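Furniture Retail and Household Demand
Handout 4: Durable goods, waiting, and the second-hand market
Course reader, Applied Microeconomics II – Snežana Halilović
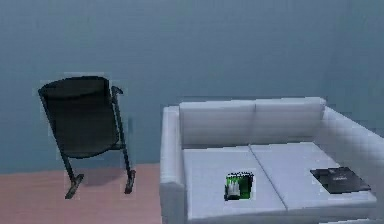
Fig. 4.1. Seating as a durable good: a sofa and a rocking chair.

4.1 What we mean by durable

A good is durable when it gives its service over many periods. Bread is eaten one time. A sofa is sat on for years, and in each year the household receives a part of the service it paid for at the beginning. This simple difference changes almost everything in the demand analysis we did in Handouts 2 and 3, so please have those notes with you.

The household does not really want the sofa in the economic sense, it wants the flow of sitting. We call this flow the service, and the object that gives it we call the stock. The purchase is only the moment when the stock is increased. In data we usually observe the purchase and we do not observe the service. Many mistakes in student papers come from mixing these two, and I ask you to write always which one you mean.

4.2 The user cost

Suppose a sofa has a price P today. The household keeps it one year and then sells it at the price S. Money could earn interest r in the same year. The cost of using the sofa for this one year is then

user cost = P – S + rP

The first part, P – S, is depreciation. The second part, rP, is the interest which the household gives up.

Worked case. The Cemach three-seat sofa in our course data costs 615 new, and after one year it can be sold for 400. With an interest rate of 4 percent:

depreciation = 615 – 400 = 215
interest given up = 0.04 x 615 = 24.60
user cost = 239.60

Notice that the interest is a small part here. For goods which lose value slowly (a piano, a house) the interest part can be larger than the depreciation part, and then the demand becomes sensitive to the interest rate. For new furniture the depreciation is usually the main thing, and it is strongest in the first year.

Exercise for home: repeat the calculation with r = 10 percent. By how much does the user cost change in percent? Compare with the change in r.

4.3 Waiting

A household with an old sofa has always one more option, which is to keep the old one for another year. This makes the purchase easy to postpone. When income falls, the family continues to buy food in nearly the same quantity, but the new sofa is moved to next year. For this reason the sales of durable goods go up and down more than the sales of other goods.

Let us see this with numbers. A town has a stock of sofas which is constant, and every year a tenth of them is replaced. Now the households decide they want a stock which is 5 percent smaller. If the adjustment is made in one year, the purchases fall from 10 percent of the stock to 5 percent of the stock. The desired stock fell a little, the sales fell by half. In the textbook this is called the accelerator effect, and it will be in the May exam.

Two remarks:

(a) The effect does not need that people are afraid or irrational. It follows from the arithmetic of stock and flow.

(b) After the adjustment the sales come back almost to the old level, even when the desired stock stays low. A shop owner may see this as a recovery. In our sense it is not one.

4.4 The used market

The used market connects the households which want a new object with the households which are satisfied with an older one. Without it the value S in the formula above would be close to zero, and the user cost of a new sofa would be much higher. So a good used market can increase the demand for new furniture, although the used sofa is also a competitor of the new sofa. Which effect is stronger depends on the case.

There is also the problem of information. The seller knows if the springs are tired or if there was a smoker in the home. The buyer does not know. We have studied this with used cars, and the logic is the same, with two differences. First, a buyer can inspect a chair better than an engine – a few minutes of sitting tells a lot. Second, transport is expensive compared with the price. A rocking chair can perhaps go in the back of a family car, but a large sofa needs a van and two persons, and this cost does not become smaller when the sofa is old.

From the second point we get a prediction: used sofas should be traded at shorter distances than used chairs of the same price. Chiyo Yoshida tested it in her master thesis with the listings of Spahić, a regional site for used household goods. Her sample has 2879 completed sales. The median distance between the seller and the buyer was 46 kilometers for single chairs, and clearly shorter for sofas. Her chapter 3 is in the reading list and it is well written, please do not read only the tables.

4.5 Renting

If the service is what the household wants, why does it not rent the sofa? In some cities it does. The firm Orkon rents complete living rooms to people who stay for a short time. For a long stay renting is rare, and I give here the usual explanations:

– The person who rents is less careful with the object, and the firm must put this in the price.
– Transport has to be paid two times, for delivery and for return.
– Cleaning between two customers is costly for textile furniture.

For a stay of a few months the depreciation of the first year falls on the owner in full, and then renting can be cheaper even with all three costs. You should be able to show this with the formula from 4.2.

4.6 Questions to prepare

1. Explain in your own words the difference between the stock of chairs and the sales of chairs.
2. A government gives a subsidy for new sofas for one year only. What happens to the sales in this year, and in the year after?
3. The maker Inik promises to buy back its furniture at a fixed price. How does it change the user cost? Who carries now the risk?
4. Why can better used markets be good for the maker of new furniture? Give also one argument against.

Please bring written answers to 2 and 3. For question 1 and 4 short notes are enough.

Reading: course book, chapter 7 without the appendix. Yoshida, chapter 3.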